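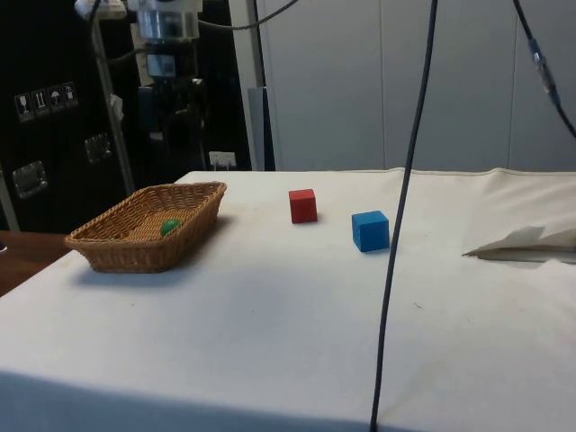

Side camera, Cludier cell, before the first run. Green ball in the basket, red and blue cubes on the cloth.

20 Jul 2021
Perception node, cable masking and the basket region

Started from the branch Renji left after the May refactor. Two things were open: false detections along the hanging cable, and the ball dropping out of the object list once it is inside the basket. Got through the first and part of the second.

Cable. The long black one comes down just right of center in this view and runs in front of the table, passing to the right of the blue cube. In depth it shows up as a thin vertical ridge well in front of the cloth plane. The segmenter splits the ridge into short pieces and the tracker hands each piece a new ID. On the recorded set (2,235 frames) the tracker opened new IDs all the way through, and the planner was treating every one as an obstacle to be kept clear of. That explains the long detours Ayane saw on approaches to the blue cube.

First attempt was a static mask, a fixed strip of pixels ignored. Works on the recorded set. Rejected, as the cable swings when the arm moves and a strip wide enough to cover the swing also eats the right side of the blue cube.

Second attempt: reject by shape before tracking. Any cluster whose bounding box is much taller than wide, and whose lowest point projects past the front edge of the table, is tagged "fixture" and does not get an ID. The planner still sees fixture points as occupied, but they are merged into one swept volume per cycle. Reran the recorded set: no new IDs on the cable. The cable on the right with the metal connector is also caught, except where the connector reflects and the depth goes to zero. Left a TODO in the filter for that.

Table plane. The fit was being pulled by the folds of cloth hanging over the near side. Changed the fit to use only points inside the taught table polygon, shrunk slightly at the front. The creases on top are below the noise and make no difference. The crumpled white piece at the back right does get through as a low cluster. White on white, so color gives nothing, but the height is clear. For now it is classed "unknown, do not grasp". I would keep that as the default for anything without a color match.

Basket. The old code assumes containers are aligned with the table axes. Ours sits at a diagonal, so the axis-aligned box took in a good deal of bare cloth, and a cube placed there would be reported as in the basket. Replaced with an oriented box from the minimum-area rectangle over the rim points. The low sloped sides make the rim a bit soft in depth. Took the median over 8 frames and the yaw estimate settles.

Ball. Still not right. Hue threshold finds the green easily, but the highlight on top leaves a hole in the mask and the centroid shifts away from it. Filling holes before computing moments fixes the 2D center. The 3D center is a different problem: the weave behind the ball bleeds into the depth at the mask border. Tried eroding the mask, then a sphere fit with the radius fixed from the object file. Ran 100 fits on the static view. Spread is fine sideways and too wide along the camera ray. Would like to try Hirose's weighting, where border pixels count less, before touching the erosion size again.

Planner side. With the cable merged, planning time for the red cube dropped to about 100 ms. Did not measure the blue one separately. The approach to red currently comes in over the gap between the two cubes, and the cost term prefers that even when the far side is open. Suspect the cost is still using the old gripper width from the Astoslow config. Check before changing weights.

Notes for whoever picks this up:
– fixture tag is set in the filter, do not set it in the tracker
– oriented box is published on the same topic as the old one, so the old viewer draws it wrong
– Hiro's replay script needs the new message definitions, rebuild first
– table polygon has to be taught again if the cloth is moved

Ayane asked whether the color match could go in favor of shape only. For the cubes, no: the two are the same class by shape and the task file refers to them by color. For the ball, maybe.

Open: connector reflection, ball depth, gripper width in the cost term. Branch is pushed, not merged. Renji to review the filter part first.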